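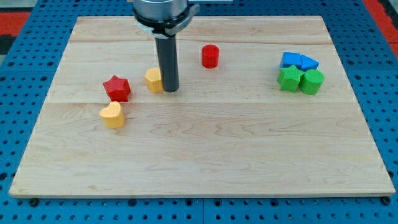
Home Features Makers Subscribe

The year my daughter turned six, I bought her a set of blocks for December, painted ones in a cardboard sleeve, and by spring most of them had gone to live under the couch. The only one she still carried around was a plain lump of maple my uncle had cut from the end of a stair tread, and I have been a little obsessed with wooden toys ever since, which is how I came to spend two days in Hustia with Telmo Requena.

Telmo runs Sillura out of what used to be a feed store (the old scale is still by the door, and he weighs his dog on it). He learned the trade from a neighbor everybody called Cletus, a cabinetmaker who kept his offcuts in coffee cans and gave them away to any child who could name the tree.

"He'd let you guess all afternoon," Telmo told me, pouring coffee I hadn't asked for but was very glad to have. "I said walnut for everything."

Maple is his favorite now. It sands to something close to soap, it doesn't splinter much, and it takes milk paint beautifully if you're patient between coats, and Telmo is patient to a degree that would drive me up the wall! A set of 34 blocks takes him most of a week. The big one, the Gumede, has 100 pieces and a waiting list, and he talks about it the way other people talk about their boats.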